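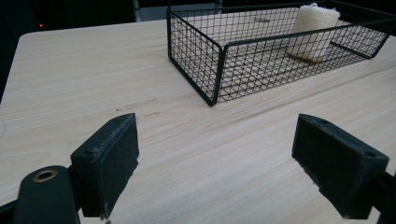 Light wood tabletop with a few dark specks and scuffs.

Filling in the household survey at the kitchen table

Updated 2024-07-09

The Skarnton household count goes out by mail in May, and the long form takes most of an evening if you start cold. These tips are for whoever in the house ends up doing it.

Read the whole form first. The question about who lives with you comes before the page that says who counts, and people often have to cross things out. A student who sleeps somewhere else during the term goes on the form for that address. A baby born after the count date is left off.

Write the birth dates on scrap paper before you touch the form. Month first, then day, then year. Copy them over in ink once everyone has checked their own.

Use a black ballpoint. Gel ink smears under your hand, and felt tip goes through to the back of the page. If you make a mistake, draw one line through it and write the correct answer above. Don't use correction fluid.

Names with accents or more than one part cause the most trouble. Write Ó Dubhghaill the way the family writes it, space and accent included, even if it runs past the boxes. Use the same spelling on every page. The Drestetine online version drops accents when you print the receipt, but the entry itself is saved correctly. 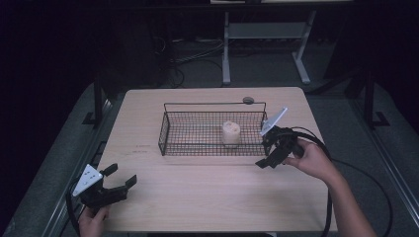

Rooms are the next sticking point. Count bedrooms, the kitchen and living rooms. Leave out bathrooms, hallways, closets and any porch without heat. Two rooms knocked into one count as one. If a room is used for work during the day and for sleeping at night, put it down as a bedroom.

For floor area, measure inside the walls with a tape and round to the nearest whole number. A tape measure 3 meters long is too short for most living rooms – borrow a longer one, or work in sections and add them up.

Commuting questions ask about a usual week. If your hours change, pick the pattern you worked most often over the past three months.

Make a copy before you mail it. A phone photo of each page is enough, as long as the numbers are readable. Keep it with the reference slip. Follow-up letters ask about specific answers, and without a copy you will be guessing.

The help line in Vuklow can fix a wrong address or send a second form. They can't change answers over the phone – for that you need the correction sheet, number 148, which you can pick up at the town library.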